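Notes for the laundry talk, Flultcombe library, downstairs room

(Slides are numbered but I always click too fast, so go by the headings.)

Opening

Say hi, find out if the folks in the back can hear. Ask who has pulled a towel out of the closet lately, sniffed it, and put it right back. Wait for hands. My hand goes up too!

So I'm talking tonight about why clean clothes smell bad. I got into this the dumb way. I moved to Rirneck in February, into a basement apartment, and by spring everything I owned smelled like a pond. I blamed the pipes, I blamed the dresser, I bought a candle (don't do this, you end up with a pond with vanilla in it). It took me way too long to look at how I was washing things.

Soap first

Hold up the measuring cap. Ask where people think the line is for a normal load. Most people go right to the top, I sure did. Now show them the line, it's that faint little ridge down near the bottom, and you need good light and possibly a flashlight to find it.

Extra soap doesn't rinse out all the way. It stays in the cloth, grabs body oil, and gives whatever is living in there something to eat. I use 2 tablespoons for a full load and my water is on the soft side. If yours is hard you may need more. Somebody will ask about pods. Pods are fine, you just can't use half of one, so save them for big loads.

Story: the gym shirt test. I washed one old shirt over and over with no soap at all, just warm water, and it was the third wash before the suds quit showing up. Pause there, people usually groan.

Fabric softener

Careful here, people love their softener. Say I loved mine. But it leaves a coating, and on towels that coating keeps water out, so they get slick and stop drying you off. Workout clothes are worse. If they want one thing to try this week, skip it on towels only and see how they feel about it in a month. White vinegar comes up every time. I've used it, half a cup in the rinse, and I liked it okay, but check the manual before you do it a lot. Never in the same load as bleach, please say this twice.

Cold versus warm

Cold is great for jeans, dark stuff, most shirts. I wash nearly everything cold now. Sheets, towels, dish rags and socks get warm or hot, depending on the tag. My sister's rule is "if it touched feet, heat," and I've never come up with a better one. Skip this part if we're running behind.

Time in the wet pile

This is the big one, slow down. The load finishes, you're watching something, you forget, you go to bed. Eight hours later it smells off, and drying it won't fix that, it just bakes it in. Set a timer on your phone. I have one named JURKIS after my old cat, who used to yell at me when the buzzer went, so now the phone yells instead.

If you did forget, run it again. Yes, the entire thing. I know.

The machine itself 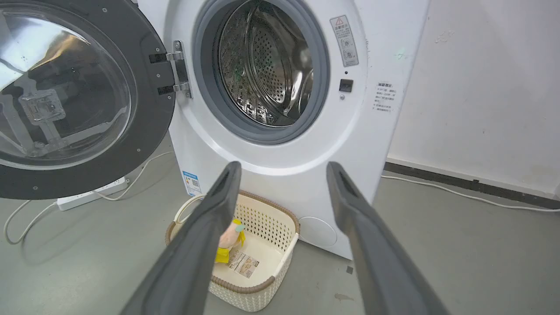 A woman at the Rirneck talk put her hand up right about at this point and said she had washed her towels four times in one week, different soap every time, and none of it helped until she ran the washer hot with nothing in it. I told her I'd done exactly the same thing with my sheets. Tell that one, it gets a laugh and then everybody writes it down.

What I do: hot empty cycle once a month, with washer cleaner or whatever your manual says. Wipe the rubber ring, and get your fingers down in the fold, that's where hair and lint and the odd dime end up. Pull the soap drawer out and scrub it in the sink. Leave the door open between loads, unless you've got little kids or a cat that climbs into things, in which case wipe it down well and open it when you can keep an eye on it.

Drain filter: only mention it if somebody asks. Put a towel down first, more water comes out than you'd think.

Questions

Likely ones are wool, down jackets, and how to get deodorant marks out of black shirts (I don't have a good answer for the last one, ask the room). Handouts are on the chair by the door. Return the key to the front desk and get my measuring cap back, I left it behind last time.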